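The woman who wants you to own one mug

March 26, 2021

The potter behind Borden does not offer me a drink in the first ten minutes, and when I finally look round for a kettle she laughs and says she was waiting to see how long I would hold out.

"People come in here and talk about mugs with nothing in their hands. It's like discussing hats with a bald man. You can do it, but something's missing."

Borden is a business of one, if you leave out the accountant, and she would like to. It occupies the back half of an old seed merchant's in Wonthorpe, up a flight of stairs that I would describe as historic and she describes as a lawsuit. She makes mugs. She has made bowls, and for one unhappy winter she made butter dishes, but those days are over. There are 46 butter dishes under the stairs if anyone is interested. Her mother has already had hers.

Her conviction, which she will set out to anyone who stands still, is that most of us keep far too many mugs and like hardly any of them.

"Go home and open the cupboard. You'll have the one from the building society, the one with the cartoon sheep, two that came with Easter eggs, and one at the back with no handle that you're keeping for pens. And then there's the one you use. You wash it up specially. You'd walk past 18 clean ones to get to it."

I ask what makes a person pick that one, and she is off. It took her three years of market stalls to form a view, mostly by watching strangers. They pick a mug up, she says, and then they pretend to drink from it, every single one of them, including the men who have told her they are only looking.

"They don't know they're doing it. Up it comes, little tilt, elbow out. If they put it down quickly, it's the handle. If they put it down slowly, it's the price."

The handle is the subject on which she is least prepared to compromise. She has no time for the sort that admits a single finger, and refers to it as the doll's house handle. Nor does she like the enormous ones, which in her opinion turn a cup of coffee into luggage. What she wants is a loop with proper air in it, so that your knuckles don't lie against the hot side, and a curve that doesn't dig in.

"I had a customer bring one back because he couldn't fit his hand. Big hands, farmer. He was very polite about it. I took it home and looked at it all evening and he was right. I pulled fatter loops from then on. He's had six off me now, so it was good business, being told off."

And the shape? She prefers a bit of a belly. Straight sides are easier to stack and easier to throw, she concedes, and the shops love them, and she finds them about as friendly as a length of drainpipe. A body that swells in the middle and comes in at the foot sits in two hands on a cold morning. It is also more trouble on the wheel, and she mentions this several times.

We move on to colour, which she calls the swamp. When she started she did greys, because everyone did greys. She did oatmeal. She did a shade she named Suven, after a village she had once been sick in on a coach trip, and it sold better than anything before it.

"It was green, if you were feeling kind. I got a letter from a lady saying it reminded her of the sea. I thought, well, it reminds me of a lay-by."

Red was the one she put off. It's a difficult colour, she says, always either pillar box or dried ketchup, and she threw away a whole February trying to get something in between. What she was after was brick: an old garden wall late in the day, flat, with no shine on it. Eklund, who run a small chain of kitchen shops and had been taking her oatmeal ones by the crate, told her that red would not shift. They ordered 80 in the end, and she has the email framed in the lavatory.

The inside is a separate argument. She will only do white. A customer once begged her for black all the way through and was sent away with a lecture and, she thinks, a leaflet.

"You want to see what you're drinking. You want to see how much is left, that's the main thing. With a dark inside you go for that last mouthful and it isn't there. It's a small bereavement."
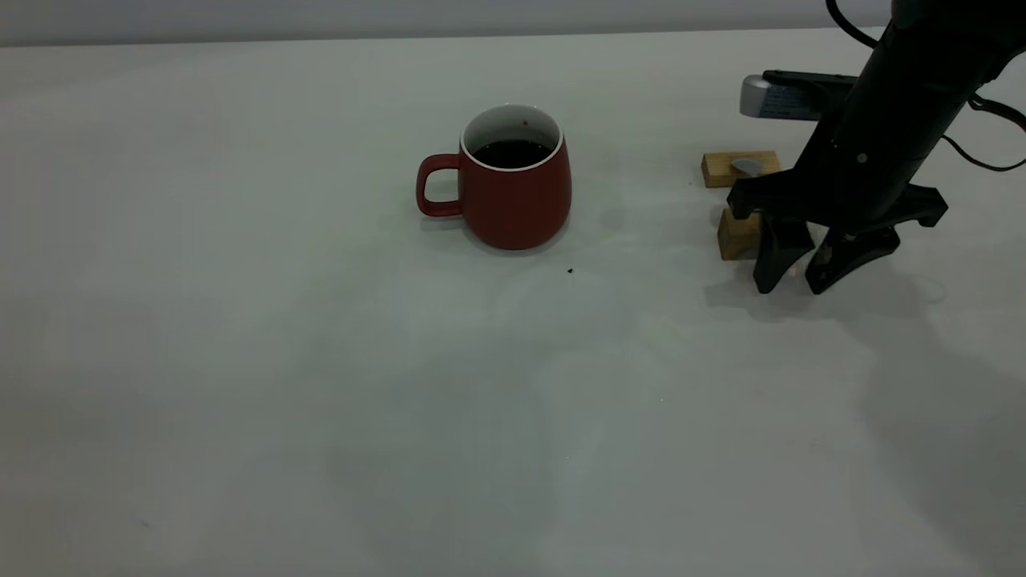

I put it to her that a white inside also shows everything, every tide mark and stray bit of grounds. She agrees cheerfully. Tea is the worst, coffee a close second, and she recommends bicarbonate of soda and a damp cloth to anyone who writes in. People do write in. Some of them send photographs of their stains, and she answers them all, usually on a Sunday night with the radio on.

"A stained mug is a mug somebody's using. I'd be more worried by a clean one. I went to a friend's for supper and there was mine, up on a shelf, with a dried flower in it. I couldn't concentrate on the fish."

How full should it be? This turns out to be a more dangerous question than I had intended. She believes in a gap below the rim, wide enough to carry the thing across a room without walking like a butler. Cafés, she says, have ruined everybody by filling to the brim, and then there's a puddle in the saucer, and then there's a napkin in the puddle, and who wanted any of that? She takes hers black, largely so that she needn't leave room for milk and can leave the gap with a clear conscience.

She drinks it away from the wheel, at a pale table with nothing much on it, and she is strict about the nothing. Post goes on the stairs. Biscuits are permitted and crumbs are not, although she admits that the law is better than the policing.

"If there's a lot of stuff about I don't drink it, I just find it later with a skin on. Put a mug down on a bare table and you remember you've got one."

There are 130 orders waiting when I visit, nearly all of them for a single mug, and this pleases her more than Eklund's crates do. A single mug is someone choosing for themselves. Sets she regards as a sort of peace treaty between married people, where everyone ends up with something they didn't ask for.

I wonder aloud whether telling the public to own only one of her products is the soundest plan for growth. The accountant, apparently, has wondered the same thing, and has used a spreadsheet to do it.

"But they break them! That's what he leaves out. They love it, they use it every day, they drop it on the step. Then they ring me up, nearly in tears, and I say, same colour?"

By now she has made me a coffee, in something tall and grey with the name of a tyre company on the side. Hers are all spoken for, she explains, and the good seconds went at Christmas. I ask which one she drinks from at home, expecting the brick red or possibly the lay-by green.

"It's got a badger on it," she says. "My sister gave it to me. The handle's dreadful."

Borden mugs are sold from the workshop in Wonthorpe, mornings only, and through Eklund shops. Butter dishes on request.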